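**Round fan standing on a cabinet: does the draught reach a small side table?**

Wubit Tamiru

I have a round fan with a mesh grille above a black cabinet in the corner of a tiled room. A small white side table stands near it with a box of pens or small sticks and a cup on top, and a bin is to the right of that. Loose paper on the table lifts at speed 2. Clothes hang behind and I would like air to reach those. Should I move the fan or the table?

Cremilda Lopes

Move the fan first. Turn it up to 45 degrees away from the table and test with one sheet of paper.
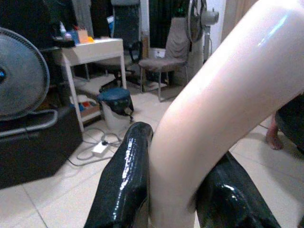 *Side table, bin and part of the fan, with tiled floor in front.*

If the sheet still lifts, shift the table one tile at a time and repeat. Keep the hanging fabric clear of the grille. Dark cloth sheds lint, and the mesh should be brushed every May or so. Unplug it before brushing. Check also that the fan sits level, as a hard cabinet top passes on vibration and the fan can creep.

Jeferson Camargo

Mine is a Plirberg and it rattled on a cabinet too. Rubber feet fixed it. No idea about the paper, I use a clip.

Alcides Miranda

Agree with Cremilda on the angle. I would put the small box and papers on the lower shelf as well, if there is room.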